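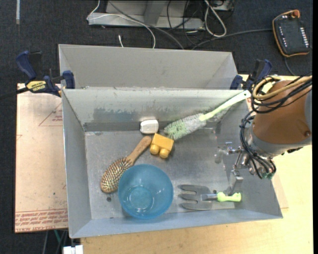 *A blue bowl and a wooden hairbrush in the gray metal bin*

Hi, I'm Rattana Jaidee, and I'm looking for help at Skondwood, my little secondhand shop! You'd be sorting donations, pricing housewares and chatting with regulars (they love to chat). It's 3 mornings a week and pays $80 a morning, plus a $100 bonus if you stay through November. No experience needed, but you should be okay lifting boxes. Want in? Drop a note at 157 Linska Street by Thu 17 July and tell me your best thrift find.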